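Tida Head Cam Kit - demo recording rig for gripper and arm training

Home > Capture > Wearable cameras > Tida Head Cam Kit

In stock, ships from Ollidport. Loaner units also available, see bottom of page.

What it is
Light head-worn camera on a padded band, with clip-on controller and cable. You wear it, do the task with your own hands, get footage from close to eye level. Then you do the same task on the arm and compare. We sell it mostly to people picking between grippers who are tired of guessing from spec sheets.

What's in the box
Camera head with tilt hinge
Padded band, one size, extra strap for small heads
Belt controller (record, mark, stop)
Cable, right-angle plug at the camera end
Two battery packs
Desk mount for fixed shots
Printed quick start, 12 pages

Specs
Weight on head: 80 grams without the cable
Run time: 5 hours on one pack, screen off
Clip marks per card: 3,000
Tilt: click stops, stays put when you look down
Controller buttons: raised, can find them by feel
Works with Salazar arm controllers and anything that takes a plain trigger signal

Why a head camera and not just the desk mount
You want both. Desk mount is steady, good for timing. But it loses the fingers as soon as a forearm gets in the way, and with office stuff that is most of the time. Head view follows the hands. Downside - it moves when you move, so keep your chin still on the pick and the set-down.

Shop notes: two-finger vs three-finger
Giuliana Cusi and Wilson Rengifo ran the office shelf set in April. Same objects for each gripper, same arm, same Salazar controller. Human pass first with the Tida kit, then the arm.

Two-finger parallel, Ovmont pads. Good on folders, boxes, anything with flat sides. Closes square. Grips a binder by the spine fine if it comes in straight, bad if the binder is turned. Wilson had to re-teach the approach for every angle, which ate the morning.

Three-finger adaptive, soft tips. More forgiving on angle. Slower to close. Tips slide on glossy covers untill you turn the force up, and then it dents cardboard. Swap the tips before a long run, the used set gave us worse numbers.

Suction, single cup. Tried it, dropped it. Fine on the label, lets go on scuffed board. Not reccomended for binders at all.

Binders turned out to be the hard one. Tall, narrow footprint, hole in the spine, cover that flexes. People go for the hole without thinking, a parallel gripper has nothing to put in there. Katherine Huamán is working on a hooked fingertip for the Ovmont pads, no price yet, ask her.
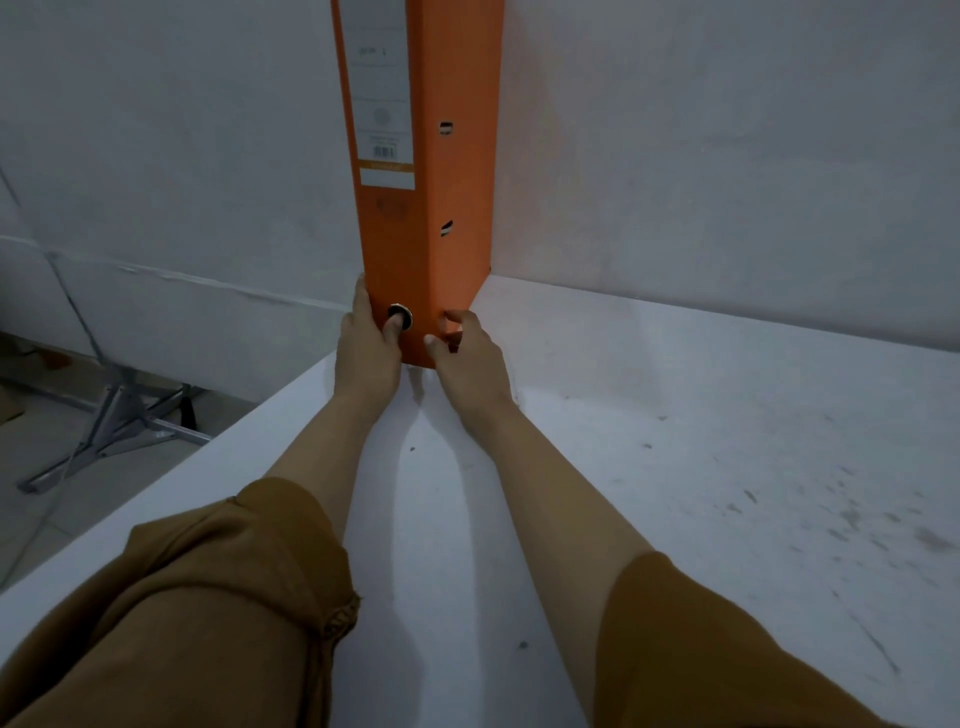
Head view, lever-arch binder in the corner. Left thumb in the finger hole, right hand on the other edge of the spine.

Check a view like this before you buy any fingers. Look at what each hand is doing and ask if your gripper can do either one. For corner work check your clearance too - the wall takes away one whole side of approach, and a wide gripper body will hit before the fingers get there.

Setup tips
Tilt the camera down further than feels right. Hands should sit mid-picture when your arms are half out.
Push sleeves up or wear tight ones, loose cuffs eat the lower corners.
Matte tabletops are easier than glossy, less glare.
Mark the clip at first touch and again at release.
Lock exposure before you start. White table plus white wall will fool the auto setting.

Firmware
Current build fixes the double mark bug on the belt controller. If yours is older plug it in and hold record while it starts up. Takes nearly 12 minutes, don't pull the cable.

Loaners
Two weeks, you pay shipping back. Mail Alcides Grajales at the front desk with your arm model and controller. Bands get washed between users. Yhon Rengifo handles repairs and spare cables, orders in before 2 pm go out the same day.

Goes with
Ovmont pad set, flat
Ovmont pad set, ribbed
Salazar trigger cable, short or long
Spare band for Tida Head Cam Kit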